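Search the newsletter
Go

Robotics club: the table-laying task

5 min read

The robotics club has spent most of this term on one job, which is laying a table and clearing it again. Members who came to the open evening in June will remember the arm dropping a spoon, missing a cup and then stopping. It has come on a good deal, and several parents have asked what the students do in the sessions, so what follows is a fuller account than we normally print.

The club has 12 members this year, from Year 9 up to Year 13, and is run by Wekesa Kimaro with help from Matilde Salgado, who teaches design and technology. It meets after school in the Rugemalira Room until half past five. The project is called Atura. The name was chosen by last year's group and the present lot have kept it.

The aim is for the arm to learn from examples. In earlier years the students wrote out each movement as a list of positions, which worked as long as every object was exactly where the program expected it. If a cup had been moved by the width of a finger, the arm closed on nothing. This year a person does the task by hand with a gripper, a camera records it, and the recordings are used to train the program that drives the arm. The fingers on the hand-held gripper are the same shape as those on the arm, so what the camera sees in one case is close to what it sees in the other.

Each recording is called a run. A run begins with the gripper held above the table and ends when the object has been put down and the fingers are open. Most last less than half a minute. The students decided early on that they would need 200 good runs for each object before training was worth trying, and the first half of term was given over almost entirely to making them.

Recording is slow work. One student holds the gripper, one moves the objects between runs, and one keeps the log. They swap places every quarter of an hour, partly because the gripper gets heavy and partly to get a mixture of people into the recordings. Everybody reaches for things a little differently, and a program trained on one person's habits tends to copy them, including the bad ones.
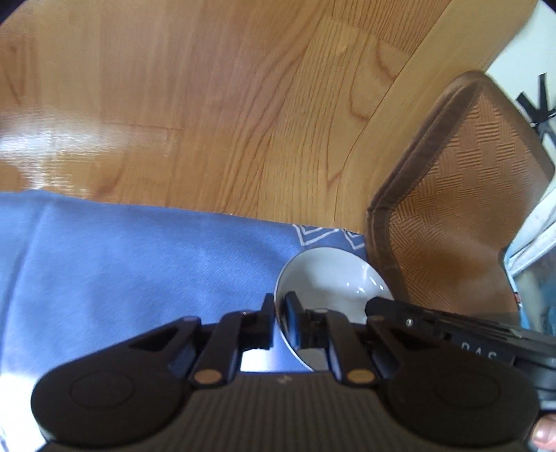

Bowls have been harder than anything else. A cup can be gripped around the middle and a spoon by the handle, but a shallow bowl has to be taken by the rim, with one finger inside and one outside. If the gripper comes in too low it pushes the bowl along, and if it comes in too high it slips off. The students tried several angles and settled on coming down at a slant from the side nearest the person, which gave the fewest drops. They also agreed to pause briefly before closing the fingers, so that the camera gets a steady view of the rim.

Surfaces matter as well. Shiny tabletops reflect the lights, and an early version of the program seemed to treat a bright patch as part of whatever was next to it. Matilde suggested recording with cloths and mats of different colours, and on different tables, including at members' homes if their families were willing. Four families have taken part so far. We are grateful to them for the use of their dining tables and crockery. Two plates have been replaced out of the club budget.

After a session the runs are sorted. This is done with a small program the students wrote themselves, named Filter, which plays each run at double speed and asks for a keep or a discard. A run is discarded if the object falls, if a hand gets in front of the camera, or if the person changes their mind halfway. Of the first batch of bowl recordings, 74 were thrown out. That was disappointing for the people who had made them, but the next batch was much better, and the group now checks a few runs on the spot before carrying on.

Training is done overnight on the computer in the technology office. Wekesa starts it before he goes home and the students look at the results at the next session. They have learned to change one thing at a time. In the third week they altered the camera setting, the finger pads and the number of runs together, got a worse result, and had no means of telling which change had caused it. They went back and did each separately, which took three sessions. The finger pads were to blame. The new ones were thicker and stopped the fingers closing fully on a thin rim.

At the time of writing the arm can place a cup and a spoon on a mat without help on most attempts. It can pick up a bowl, but it often puts it down too far to the left. The older students think this comes from the recordings, since a good many were made with the mat on the same side of the table. They intend to record another set with the mat moved about, and the younger members have drawn up a chart of positions so that none are missed out.

The club has entered the Privetti Challenge, in which school teams have a fixed time to lay a place setting, clear it and lay it a second time with the objects moved. Teams bring their own arm but the table and crockery are supplied on the day, and entrants are not told beforehand what they will look like. Each team is allowed 3 attempts and the best one counts. There is also a short interview with the judges, for which every member has to be able to explain some part of the work. Practice interviews will be held in the library at lunchtime.

There are a few things families could help with. The club would like to borrow bowls of different sizes and depths, chipped ones included, and plain or patterned placemats. Please label anything you want back and leave it at reception marked for Ms Salgado. Glass is not suitable at the moment.

New members can join at any point in the year and do not need to have done any programming. Anyone interested should speak to Mr Kimaro or come along to the Rugemalira Room at the end of the school day. Students staying until the end will need to be collected or have a note saying they may walk home.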